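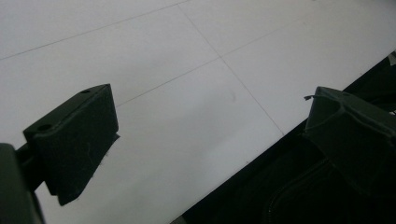 Tenants and leaseholders of Skeswood are asked to follow this guidance when cleaning and re-grouting a tiled floor in their home. It applies to glazed ceramic and porcelain tiles laid indoors. It does not apply to natural stone, which must be referred to the Repairs Office before any product is used.

## Before you start

Read the whole page once. The work takes most of a day for a kitchen, and the floor cannot be walked on overnight.

You will need:

- a grout rake or an oscillating tool with a grout blade
- a vacuum cleaner with a narrow nozzle
- pH-neutral floor cleaner
- flexible floor grout, in a colour agreed with the Repairs Office
- a rubber grout float
- two buckets, a large sponge and a lint-free cloth
- safety glasses, gloves and a dust mask
- a pen and a notebook

Flats in the Piltanow block have underfloor heating. Residents there must switch it off the evening before and leave it off until the grout has fully cured.

## Decide whether the grout needs replacing

Many floors that look worn only need cleaning. Dilute the floor cleaner as the label directs, apply it along the joints and leave it for ten minutes. Scrub with a stiff nylon brush, rinse twice and allow the floor to dry. Bleach and vinegar should be avoided, as both weaken cement grout over time.

Replace the grout where it is cracked, crumbling or missing, or where a fingernail can dislodge it. Tap the tiles on either side with a knuckle. A hollow sound suggests that the tile has come away from its bed - in that case stop work and report it, quoting form 1524.

Write down which joints are to be raked out, working from the door inwards.
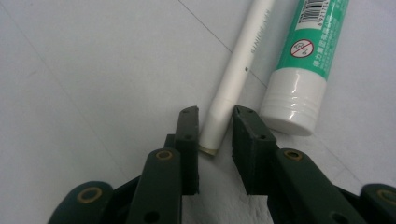
Keep these notes until the job is finished. They will be needed if the Repairs Office is asked to inspect the floor, and they make it easier to work out how much grout to buy.

## Remove the old grout

1. Clear the room and tape over any floor-level vents.
2. Put on the glasses, gloves and mask.
3. Draw the rake along the middle of the joint with light, even strokes. Do not lever it against the tile edge.
4. Remove the old material to at least two thirds of the depth of the tile.
5. Vacuum the joints, wipe them with a barely damp sponge and vacuum again once dry.

Power tools may be used only between 9 am and 5 pm. Set an oscillating tool to a low speed and practise on a joint that will be hidden by furniture.

## Apply the new grout

Mix only as much as can be used in twenty minutes. Add the powder to the water, stir to a smooth paste, leave it to stand for five minutes and stir again. No further water should be added after this point.

Hold the float at a low angle and press the grout into the joints, moving diagonally across the tiles. Scrape off the excess with the float held nearly upright. Joints against walls, baths and door frames are to be left empty and filled later with silicone sealant, which allows for movement.

When the grout has begun to firm, wipe the tiles with a well-wrung sponge. Rinse the sponge often and change the water as soon as it turns cloudy. Buff away the remaining haze with the dry cloth.

Waste grout must never be poured into a sink or drain. Let it harden in the bucket and dispose of it with household rubbish.

## Further help

Residents who would prefer the work to be carried out for them may apply to Tsegereda Lemma at the Repairs Office, extension 3056. Questions about colours and approved products should be sent to Imad Twal at the same office.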